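April meeting, harvest supper and street dance — my notes

Vasanthi Talukder asked me to type these up since I was the one scribbling, so blame me for anything missing. We started at 6:30 in the back of Khondokar and had a good turnout (and good samosas, thanks Malsha!).

**Last year's numbers.** I read these out. Gate count was 3,379 over the two nights, and we ran out of supper plates on the first one. Vasanthi wants 700 ordered this time. Agreed.

**Music.** Trodus will play the second night for the same fee as before. First night is still open — I'm calling two bands this week and will report back.

**Trash and recycling.** We talked about this one for ages. Malsha Mridha wants bottles kept separate along the whole street, and everyone was for it. She'll ask Gilteck about borrowing bins.

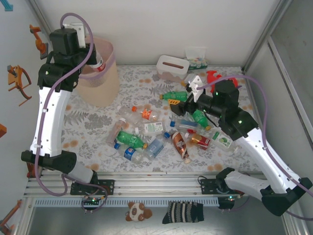 *Plastic bottle at the mouth of a tall bin.*

**Parade.** Same route, but lining up behind the school instead of on Main. I voted no, for the record, and lost.

**Pie contest.** Entry cap stays at 144. Prize money goes up to $300, which got a cheer.

**To do**

- Vasanthi: plates, street permit
- Malsha: bins, signs
- Me: bands, flyer draft

We wrapped up a little after 8. Next meeting is same place, same time, and Malsha has the key.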